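Table (furniture)

A table is a piece of furniture with a raised, flat top, used for eating, writing, working, playing games and holding things up off the floor. It is one of the oldest and most widely used furnishings in the world, and its basic plan has hardly changed since ancient times: a level surface, something to hold it up, and enough room underneath for knees. Within that simple plan, makers have come up with a wonderful range of shapes, heights and clever moving parts.

Early history

Tables were in use in ancient Egypt, where small stone and wooden ones kept objects off the ground. The Greeks ate from low, light tables that could be slid under a couch after the meal, and the Romans, who loved a showy piece, made them in marble, bronze and rare woods. In medieval Europe the most common dining table was a trestle: loose boards laid over folding supports. It could be cleared away in minutes, leaving the hall free for dancing or sleeping. Many everyday English words come from this habit. "Board" once meant the table itself, and it lives on in "room and board" and "boardroom."

Parts and construction

Most tables have a top, legs, and an apron, the frame of narrow rails that runs under the top and ties the legs together. Some add stretchers lower down for strength. A solid wood top swells and shrinks across the grain as the air changes, so a good maker fastens it with buttons or slotted brackets that let it move. In a dry December, a wide top pinned too tightly can split with a bang!
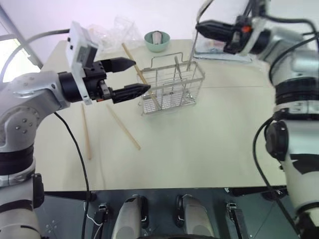 Height matters a great deal. Dining tables and desks are close to one another in height, coffee tables sit near the level of a sofa seat, and standing workbenches rise much higher. A difference of 2 inches is enough to make a chair and table feel badly matched, which anyone who has eaten a long dinner with raised shoulders will know.

Types

The gateleg table, popular in England from the 1600s on, has hinged leaves held up by legs that swing out like a gate. The Pembroke table is smaller and uses little brackets in place of swinging legs. Draw-leaf tables hide extra leaves beneath the main top, and pedestal tables stand on a central column, a real gift to whoever would otherwise be seated at the corner leg. Nesting tables slide one under another and take up the floor space of the largest.

Finishes and care

Oil and wax give a soft look and are easy to renew at home, though they mark quickly. Varnish and lacquer stand up better to spills but are harder to patch. Pale tops brighten a small room and hide dust nicely, while dark, glossy ones show every fingerprint (and look splendid by candlelight).

See also: Bench; Chair; Desk; Trestle; Workbench

Last updated 08/07/2026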